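I Watched a Robot Work on the Laundry

My sister-in-law sends me links. Most of them I ignore, but in April she sent one for an open day at Zirkow, a company that has taken over the back half of an old printing plant near the river, and she had already put my name down. "You complain about this stuff enough," she wrote. "Go look at it."

So I went. Parking was ten dollars, cash, which struck me as a funny way to pay on the doorstep of the future. Inside there was a folding table with name stickers and a stack of brochures. The brochure said Flomel, their laundry robot, would "give families back 344 hours a year." I do the wash for four people, two of whom play soccer in mud, and I don't spend 344 hours a year on it. I asked the young man with the stickers where the number came from. He said it was a great question and gave me a pen.

The talk came first. Ximena Varela, who runs the company, spoke for longer than the schedule said she would, and she was good at it. She has a nice dry way of talking and she didn't once say "revolution," so points for that. But the slides were all drawings. Drawn kitchen, drawn mother, drawn basket. At one point there was a video, with music, of an arm folding a towel in thirds, and down in the corner in small type it said the speed had been increased. It didn't say by how much. A man near the front asked and was told they would get to that in the demo.

They did not get to that in the demo.

We were taken through in batches, and I ended up in the second one, standing behind a rope with 19 other people and one very bored toddler. The person in charge was Citlali Ventura, an engineer, and I liked her right away because she looked tired and answered what she was asked. She explained that the arm carries its own small camera down by the gripper and works largely from what that camera sees. There was a screen on the wall showing the feed. She said anyone who wanted stills from the session could leave an email address, and I did, figuring I'd never hear from them. They came two days later.

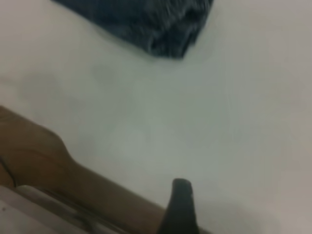
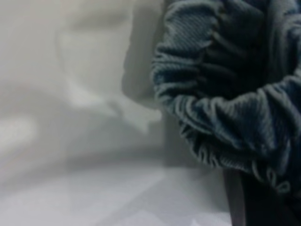
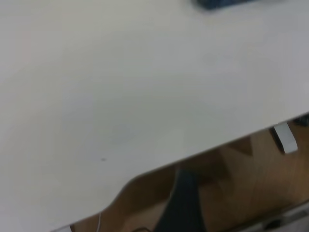 What I wanted to know, and still want to know, is how much of the job the thing can do when the clothes aren't being nice to it. Towels are easy. A towel is a rectangle and it stays one. Clothes are another matter, and I'd have been more impressed by a talk that admitted it. Look at the ribbed blue fabric in the second picture, all bunched up into ruffles against the white cloth. I can't tell you where the top of that is or which way it opens, and I have been doing laundry since I was eleven. I'd pick it up and shake it. My hands would work out the rest without bothering me about it. I asked Ventura whether the robot could shake things out and she said they were working on a version of that, and then, after a second, that it was harder than it sounds.

I believed her. I also wrote it on the back of the brochure, under the bit about families.

Then there's the softness of the pictures. All three are blurry, and I don't see how that squares with a brochure that goes on about "precision vision." When I brought up the blur on the wall screen, she told me a sharp picture matters less to the software than you'd think, and that they train on plenty of bad ones. Fine. Maybe so. I'm not an engineer. But I've bought enough appliances to know that "it doesn't need that" can mean two very different things.

I should be fair. It moved more gently than I expected, and quietly too, with none of the whine I remember from the factory where I had my first summer job. A woman next to me said it looked careful. I'd say it looked slow, but I can see how she got there.

Afterward there was coffee, and a fellow from Galindo, the appliance chain, who told me they were "in conversation" about putting Flomel in stores. I asked what it would cost. He said it was early to talk price. I asked whether it would be under 40 thousand and he laughed and looked over my shoulder for somebody else to talk to. Draw your own conclusions. I drew mine.

My sister-in-law wants to know if I was converted. No. I came away thinking better of Citlali Ventura and a little worse of brochures. If they held the same open day with her giving the talk, and a hamper of clothes brought in by the visitors, I'd go again and pay for the parking. I even suggested it on the feedback card — bring your own laundry — and signed my name so they'd know who to blame.

In the meantime the dryer just buzzed. There's a fitted sheet in there, and I'd like to see anybody's robot try that one.

Update, Jul 9, 2025: A reader asks if this is the same outfit that used to be called Clornthorpe. It is not. Clornthorpe made the window-washing one, and I have opinions about that too.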